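Section 4. First power-up and reach check

Read the whole section before you touch the pendant. Last year's guide said this takes one club meeting. It took the Hustmont team three, and they had done it before.

4.1 Before you start

1. Get the key from the cabinet and sign the sheet. The sheet for this season starts Tue 13 March.

2. Check that the Budell controller is off at the wall. The switch on the front only puts it to sleep, whatever the label says.

3. Walk once around the bench and move bags, chairs and laptops back behind the tape.

4. Find a second person to hold the stop button. One person doing both jobs is against the rules of the Trollus Cup, and it's a bad idea anyway.

CAUTION: The stop button cuts motor power. It does not hold the arm up on every model. Keep hands out from under the arm at all times, stopped or not.

4.2 Power and network

5. Turn on the wall switch and wait for the fan to settle.

6. Plug the laptop into port 2. The Ambaye software claims to find the arm by itself. Give it one try, then type in the address, which ends in 192.

7. Open the status page. You want error count zero. If you see error 556, restart the software. The vendor's help page calls this error "rare." We have stopped believing that.

NOTE: Do not update anything the week before a meet, even if the software offers to do it for you.

4.3 Reach check

The purpose of this check is to find out whether your arm can get to the whole work surface without hitting a bracket, a cable or itself. The simulator will tell you it can. The simulator doesn't know where you bolted your camera.

8. Set speed to the lowest step and load the file reach_16. It has 16 points.

9. Step through the points one at a time. Call out each number before you move so the person on the stop button knows what's coming.

10. At every point, look at the cables as well as the tool. A cable that hangs free at one point can pull tight at the next.

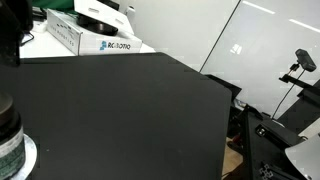 11. If a point looks too close to anything, stop and write it down. Don't edit the point on the spot. Teams that fix points as they go end up with a file that matches no bench in the building.

12. When you reach the last point, send the arm home and run the file again without stopping, still at low speed.

CAUTION: A clean run at low speed proves that the arm can do it at low speed. Repeat the check before you raise the limit.

4.4 Logging

13. Save the log under your team name. The log stops at 3000 lines and does not warn you, so start a new one for each session.

14. Write any skipped points on the sheet by hand. The judges in May will ask for the sheet, and "the software said it was fine" has not worked on them so far.

Go to Section 5 for tool mounting.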